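August 26, 2021

Up at six. Overcast, no wind, window open on the latch until nine. Weighed the post before breakfast: the Kwak parcel came to 1,374 grams with its outer bag, which puts it in the higher band. Took the slip out and put it in the tin.

Main job of the day was sorting what goes to Aba Frimpong's on Saturday and what stays. The rule agreed with Yung-ching is that soft things go in clear bags, so the contents can be checked without opening, and anything with a shape travels on its own. Caps count as having a shape. I have crushed two brims in the past by putting them under towels and neither came back fully, even with steam.

The green cap was the awkward one. Suede-type cloth marks if it is rubbed against the nap, so no cloth and no water. Soft brush, short strokes, front panel first, working away from the stitching. The embroidery is thin script and the thread lifts if a bristle catches it. I went round the letters with a cotton bud. Time taken, 25 minutes.

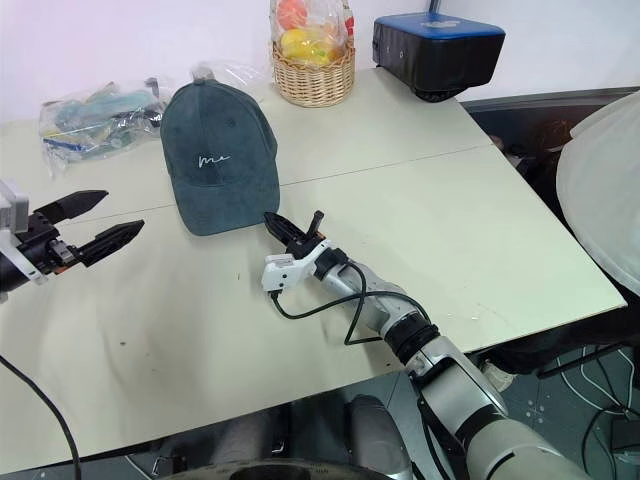
Storage next. Crown up, nothing on top, one sheet of tissue folded inside to hold the front panel. The bag must be larger than the cap by a hand's width and left unsealed. Jenő sealed his last August and got a damp smell that lasted into the new year. He blames the bag. I think the cap went in before it was dry.

Fruit stays in the wicker basket and is to be eaten by Friday night. It should come out of its plastic, which holds moisture against the skins, but I left it for the evening and then forgot. Will do it first thing.

Table needs attention. The two panels are close to level, but grit collects along the join and a damp cloth only pushes it further in. A dry brush along the line, then the cloth, works better. The scuffs do not come off with soap. Obed suggested a cream cleaner, which I tried in one corner at Biron and regretted, as it left a shiny patch.

Rang Ewurabena at four. She can take one box at 600 mm long, nothing over, on account of the shelf. Measured the Lornent box again: it fits with the flaps down.

Still to do: labels, string, the second bag of tissue. Supper was soup. Bed at ten.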